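## Section 4: Setting up your Mikeck family planner board

Welcome back! If you've worked through Section 3, your board should be up on the wall and level, with the protective film still on its face. Go ahead and peel that film off now (start at a bottom corner and take your time, it's a rather satisfying job) and pop it in the bin before the dog or the toddler finds it.

Most people get through this section in 20 minutes, not counting the family debate over which colour belongs to whom.

### 4.1 Preparing the surface

1. Wipe the whole board with a soft cotton cloth and lukewarm water. There's a fine dust left over from the factory and it will make your first lines look patchy.
2. Dry it with a second cloth, working from the top down.
3. Leave the board for 3 hours before you write on it. Overnight is even better if you can bear to wait.

**Caution:** Please don't use methylated spirits, bathroom spray or anything gritty on a new board. The Nomura coating is tough once it has settled, but in its first few days it marks quite easily.

### 4.2 Laying out the month

The grid tape comes on a small roll in the accessory bag, along with the day labels. We'd suggest pencilling your lines lightly along the edge of the long ruler first, as the tape is much happier if it only has to be stuck down once.

1. Measure 100 mm down from the top edge and mark both sides. The strip above this line is for the name of the month.
2. Run your first length of tape between the two marks, pressing with your thumb as you go.
3. Add the remaining rows at 80 mm spacing, then the columns, using the printed guide card to keep them even.
4. Trim the ends with scissors. A craft knife will score the coating, I'm sorry to say, and we can't repair that under warranty.
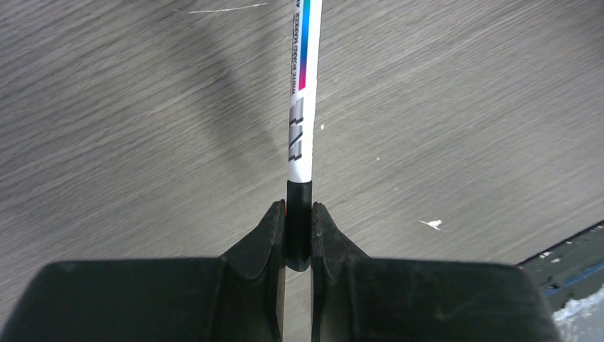
5. Stick the day labels along the top row. You can begin your week wherever suits your household; plenty of shift workers like theirs to start midweek.
6. Write in the dates, keeping them small and tucked into the top left corner of each square so there's room underneath for the dentist, swimming lessons and whose turn it is to bring the oranges.

**Note:** If a strip of tape goes down crooked, warm it gently with a hair dryer and lift it slowly from one end. It will usually go back down a second time, though probably not a third.

### 4.3 Choosing colours and adding the magnets

Give each person one colour and stick with it. Idrisa Ondieki, who wrote the first edition of this guide, kept green for anything the whole family had to turn up to, and I've borrowed the habit at my own place.

1. Write a small key in the bottom margin, with each name in its own colour.
2. Place the round magnets beside it, ready for school notes and permission slips.
3. Keep bank cards and hearing aids well away from the magnets.

### 4.4 Changing over to a new month

Wipe the squares with the dry felt pad, and leave the tape and labels where they are. If last month's writing has left a faint shadow, dampen your cotton cloth, go over it lightly and dry the board before you fill in the new dates.

Spare tape and labels are sold under part name Flostitum. For help with the wall brackets, please go back to Section 3.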